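Cernside Two-Arm Bench Cell

Demonstration unit, Vainio showroom

The Cernside is a tabletop cell with two jointed arms fixed at the back edge of a shared work surface. Each arm carries a parallel gripper. It is sold for handling trials on household goods and light packaged items. Lullov supplies the cell assembled, with the controller in a separate cabinet and one set of spare finger pads.

The kitchen layout was set up for the open day on 8 May 2022. Visitors were shown tableware handling from a mug tree and a dish rack, with the toaster oven at the back left of the table. Aarne Lappalainen ran the cell and Kirsten Cormier took questions on mounting and cable routing.

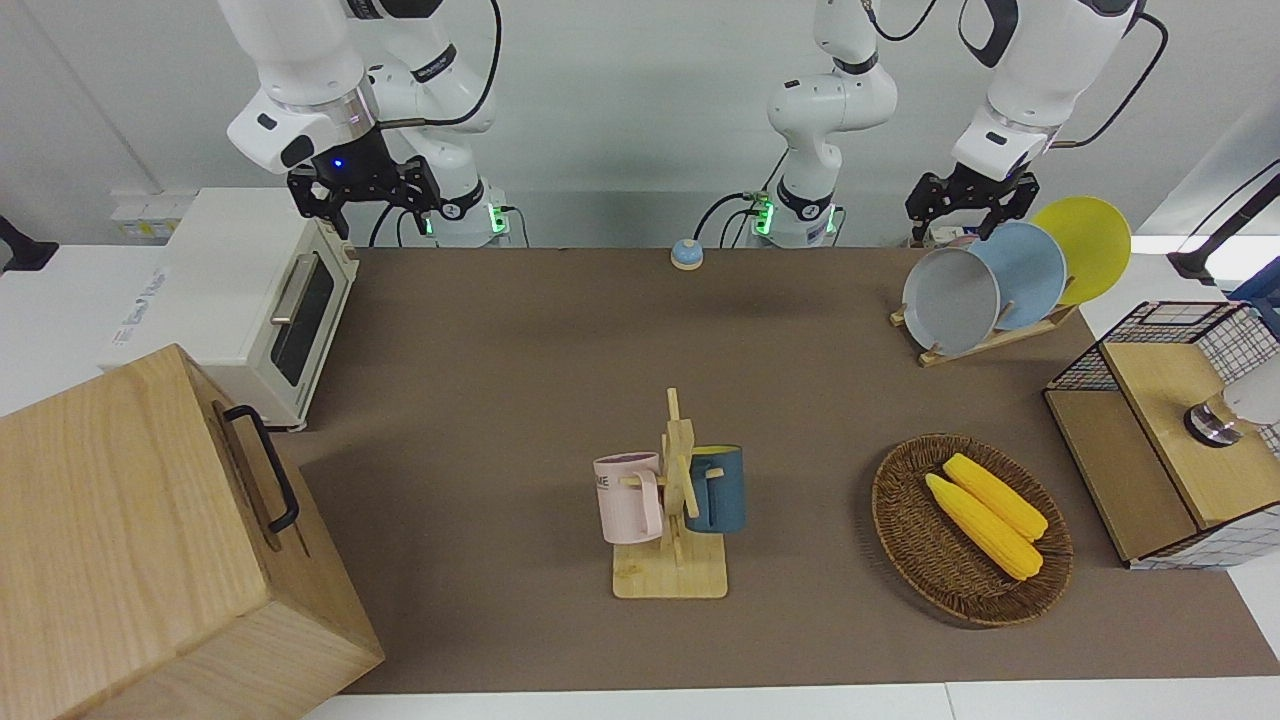 Product Bulletin, Issue 28, p. 461

Both grippers open and close under separate control. Finger pads are a wear part and should be checked every 3,000 cycles. The demonstration cell had logged 3,834 cycles when the doors opened, on its second set of pads. Plates are gripped by the rim and mugs by the handle or the body, depending on the program loaded.

The arms need a rigid table. Folding tables and tables on casters are not supported. Leave clearance behind the mounts for cables.

Options: Estitz wrist camera kit, taller base columns, second operator pendant. The camera kit cannot be added to cells shipped before March without a controller update.

Trials with customer parts can be booked through Jouko Juntunen at the Vainio showroom. Send part drawings and weights with the request.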